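Ticket 148: Right gripper lags behind operator when teaching the shoe rack task
Product: Trila teleoperation kit
Site: Edari, demo room
Priority: normal
Status: closed

Reported
When we teach the robot to tidy slippers by remote control, the right gripper closes late. The operator squeezes the trigger and the fingers follow nearly a second behind. The left side is fine. It started in August after we moved to the new Broltov hand controllers. We have recorded 14 demonstrations since then and had to throw out 3 of them.

First reply from support
Please send the session log and tell us whether the delay is there from the start or builds up over time. Also check that both controllers are on the same firmware.

Customer update, 10:20
Log attached. Firmware matches on both. The delay is not there at first. It shows up after ten minutes or so and gets worse until we restart the session. Swapping the controllers over makes no difference, it stays with the right arm.

Support
That rules out the controller. In the log the command queue for the right gripper grows to over 1,000 entries before the restart. The left queue stays close to zero. Please open the Illés recorder settings and look at "Hold repeated commands". It should be off for both grippers.

Customer update, 14:05
It was on for the right and off for the left. We must have set it while trying to steady the grip on soft soles. Turned it off, restarted the recorder and went back to the middle shelf, starting with the grey slipper.

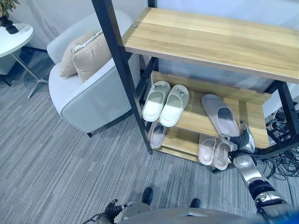 The queue has stayed flat for the whole afternoon and the fingers now close when the trigger does. One smaller problem remains. The middle shelf slopes, and if the operator comes in too low the fingertips catch the front lip. We have asked operators to approach from slightly above and slow down for the last few centimetres.

Support
Good. For the lip, you can lower the speed limit for the right arm under Workspace, then Zones. Draw the zone a little wider than the shelf. Any demonstrations recorded with the delay should be left out of training, even if the slipper ended up in the right place, as the timing in them is wrong.

Customer
Zone added. Old recordings moved to a separate folder. Please close.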